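Colcha acolchada Koltier, estampado de rosas

Tejido gris claro con rosas rojas y hojas verdes, pespunte en rombos. Gramaje declarado: 200 g/m². Lavado a 30 °C sin encogimiento medible tras 2 ciclos.
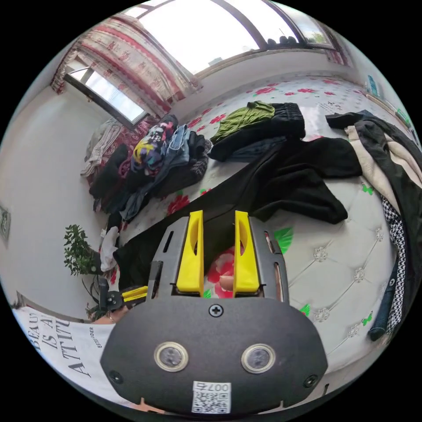

La colcha con ropa encima: prendas oscuras, vaqueros y una camisa verde.

El acolchado mantiene el relieve bajo peso moderado. Las prendas de punto se enganchan a veces en los apliques plateados. Secado lento, alrededor de 80 minutos en tendedero interior. Frente a la Natinberg, menos caída lateral.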